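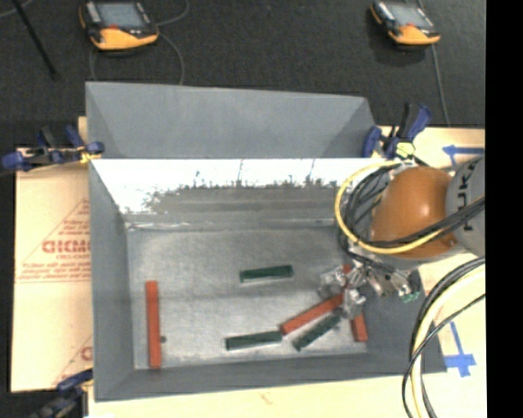 Ákos Borbély wrote in to say that he gave up on plastic tubs years ago and keeps all his small shop pieces in sheet metal now, scuffs and all, and would we please do a page on looking after it. Gladly! I love a metal bin. It shrugs off sharp corners, it doesn't soak up oil, and a few scratches on the floor of it never hurt anyone.

Cleaning first. Tip everything out, brush the corners (an old paintbrush gets right into the seams) and wipe with warm water and a drop of dish soap. Dry it straight away with a towel. If you see rust starting, rub it with fine steel wool and finish with a thin wipe of mineral oil, then leave it overnight before anything goes back in.

Bare metal is noisy, my goodness. A piece of rubber shelf liner cut to fit the bottom makes a huge difference, and it lifts out for washing. Put a flattened cardboard box underneath too, so the bin doesn't scratch your bench when you drag it toward you.

Color is my favorite trick for blocks and offcuts! Two colors you can tell apart at a glance, say red-orange and dark green, and sorting goes so much faster. I paint the ends of my spacers, one color for each thickness, and even my grandson puts them back right. Let the paint cure for 2 full days or they'll stick together (ask me how I know).

Don't fill it to the top. One loose layer is plenty for things you reach for all the time, and you can pick out the piece you want without digging. Anything you use less often can go in a lidded box on the shelf.

One more for wide bins: if yours is under a bright lamp, the shine off the back wall can be a real nuisance. Move the lamp to one side, or turn the bin a quarter turn, and you'll see the small stuff again.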